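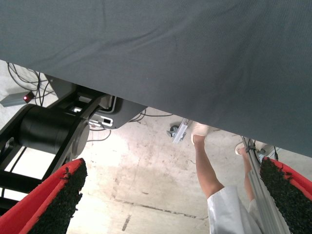 15/02/2022
Tape transfers, Edero interviews

Carried on with the Edero box for the documentary. These are the backstage and hotel interviews from the band's last tour before the split, recorded by Nafula Okoth for the Jevbridge breakfast show. 8 reels and a handful of cassettes. The cassettes can wait. Maksym wants the reels first, as the edit is being built around the ones where Ankica Stojanović talks about leaving.

Done today: reels 2, 3 and 4.

Reel 2. Sticky. Squealed on the first pass and left brown on the guides, so I stopped it, cleaned the path and put the reel in the incubator overnight. Ran it again this morning with no squeal and very little shedding. Captured flat, no EQ. The box says "Edero, soundcheck + chat" and the chat is mostly Yaroslav Nechyporuk on why he stopped doing his own driving on tour. Good level, fridge hum throughout. A door bangs over the best answer. Left it alone. Whoever mixes this can decide.

Reel 3. Different stock, no stickiness. Leader tape missing at the head, so I spliced on new leader before playing. There is an old splice about halfway through, dried out, and it let go on fast wind. Remade it. Lost nothing from either side as far as I can hear. The splice comes between a question about the wedding rumours and an answer that doesn't match the question, so something was taken out before the reel got to us. Nafula should be asked whether the station cut it or she did. Don't let this one go to the edit without a note. If it's used as is, it sounds as though Ankica is saying yes to being married, and she may have been answering something else entirely.

Reel 4. Recorded at the wrong speed for the first few minutes, then corrected by hand while people were talking. You can hear it come up. Captured the whole reel at the normal speed and made a second file of the opening with the pitch brought down to match. The second file is a listening copy only and is labelled that way. The master is the untouched one.

Azimuth: set by ear on each reel, no tones on any of them. Reel 4 needed the most. I have gone back to using the voice sibilance for this and not the crowd noise, which led me astray in October on the Vakulenko radio tapes. Those still need redoing on at least one side.

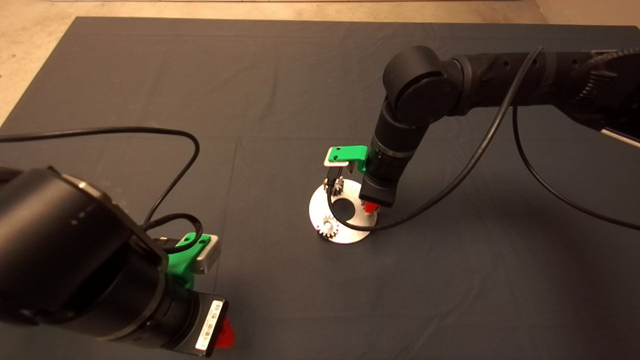 Arm with the green gripper bracket, over the grey mat.

Left-hand machine: take-up tension still a bit high at the end of a full reel. Zakhar adjusted it last week and it's better, but I wouldn't put anything on thin tape through it yet. Pinch roller has gone shiny. New one is on order from Drostmont, no delivery date given. Until then use the right-hand machine for anything sticky, and clean between reels, even when it looks fine.

Naming: Maksym's people have been renaming our files at their end using who is speaking. Please keep ours as reel number and side. On reel 2 there are at least two people on mic who aren't named on the box, and one of them gets called three different things in the edit notes. I've written "unidentified, female, close mic" in the log and that's how it stays until Nafula has listened.

Privacy: near the end of reel 3 the recorder was left running after the interview. Ankica takes a phone call about somebody's hospital visit. It's family business and has nothing to do with the band. I've transferred it because we transfer everything, but it's flagged in the log with in and out times, and the listening copy sent to the edit stops before it. Zakhar agrees. Maksym has been told there is a section held back and that Nafula will have to clear it with Ankica herself. Please don't play it in the room when visitors are through.

To do:
Reel 5 into the incubator tonight, same settings.
Email Nafula re the cut on reel 3 and the unnamed voices on reel 2.
Check the box for reel 6. The label says Yaroslav solo, but the tape inside has a different station's sticker on it.
More splicing tape. We're on the last roll.
Checksums for today's files run and matched on both drives. Second drive goes back to the cupboard, top shelf, with the log printout.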